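The firmware engineer who would like your label printer to shut up

Hilkka Partanen keeps a drawer of dead label printers in her office. She knows which one died of what. When I ask to see the worst of them she doesn't hesitate, and out comes a beige lump with a lid that no longer closes.

"This one had a web server in it," she says. "It printed two-inch stickers, and it had a web server, a user forum login and a clock that it set wrong."

Partanen runs firmware at Praltora, a small company that makes one product, the Sirnier, a thermal label printer for stockrooms, pharmacies and the kind of people who label their spice jars on both sides. It has a single button and a light. It plugs in with a cable or sits on the network, and it prints labels. If you were hoping for a subscription, you'll have to shop elsewhere.

I had been warned that she doesn't enjoy talking to the press. She seemed to enjoy it fine, though she did stop twice to check how I was spelling "firmware."

The printer's story starts, as these things often do, with somebody else's product being discontinued. Partanen spent seven years at a company she will only call "the previous place," where she worked on drivers for receipt printers. Her job, as she tells it, was to write the same driver over and over for machines that differed mainly in the color of the plastic.

"We had 47 models," she says. "I asked a product manager what the difference was between two of them. He went away to find out. He was gone until December."

Her answer, when she finally got to start from scratch, was to put nearly all the intelligence inside the box and leave the computer with very little to do. The Sirnier takes plain text, PDF or a small layout language called Lulby, and works out the rest for itself: label size, print darkness, where the gap between labels falls. There is a driver for those who insist. She would prefer that you didn't.

Lulby deserves a word, if only because it's the part people write in about. The whole language has 30 commands. Its manual fits in a slim pamphlet that ships in the box, on paper, which she fought for.

"If the network is down, you can't read the page that tells you how to fix the network," she says. "I thought this was obvious. There was a meeting about it. It was a long meeting."

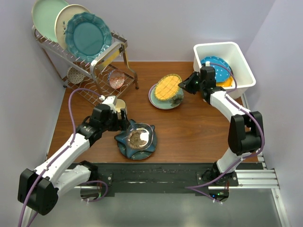

Does it need a language of its own, though? There are established printer languages out there already, and a customer with a warehouse full of old templates may not be in the mood to learn another one. Partanen sighs at this, and I get the sense I'm not the first to ask.

"You can send it the old formats too," she says. "We translate them. It's the ugliest code in the building and it works very well. I don't let new people look at it in their first month."

That translation layer was mostly written by a contractor known around the office simply as Sjöberg, who has since moved on and left behind a comment file that Partanen describes as "literature." She reads me a line from it: "Do not remove this delay. I removed this delay." There is no further explanation. The delay is still in the code.

The testing is where Praltora gets a little odd. The company keeps a collection of customer labels that have caused trouble, each with a note on what went wrong, and every build of the firmware has to print its way through all of them before it ships. The count stood at 1,974 when I visited. The collection includes a shipping label in four alphabets, a bar code for a single screw, and a jam label with a drawing of a plum that brought an early prototype to its knees.

"The plum was a gradient," Partanen says. "A thermal printer is black or it's nothing. So it tried to do all the grays with tiny dots, and it ran out of memory halfway down the plum."

And now? She prints me one. It's a perfectly good plum. It takes around two seconds, most of which is the printer feeding paper.

I ask about the obvious sore point, updates. Owners of connected gadgets have learned to dread them, and printer owners more than most. Partanen's position is that the Sirnier never updates itself. You download a file, send it to the printer as if it were a label, and hold down the button while it thinks. Security fixes go out by email to anyone who signed up for them, and she admits that plenty of customers haven't.

"That's a real problem and I don't have a nice answer," she says. "Some people want it automatic. Some people will throw it out the window if it's automatic. So far I've sided with the windows."

She also won't be drawn on a color model, a battery model or a phone app, although a phone app plainly exists, because I saw it open on her desk. It had one button on it.

"It's a test," she says, and turns the phone over.

The next release adds support for wider labels and fixes a fault in which the light blinked green for both "ready" and "out of paper." I ask how long that one had been in there. Partanen puts the beige lump back in its drawer and asks if I'd like some coffee.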